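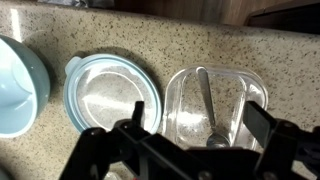
A reader told me last month that paying extra for a phone case is daft when the cheap ones all do the same job. I love a bargain, but I can't agree! My Makari case cost 40 pounds and I'd buy it again tomorrow. The buttons click properly, the lip keeps the screen off the table, and it still slides into my jeans (just). I've had 2 cheaper ones before it, and both went baggy at the corners by December. Felden make a lovely slim one too, if you can't stand bulk. Think how often you pick the thing up in a day. Something you hold that much ought to feel good, and mine really does.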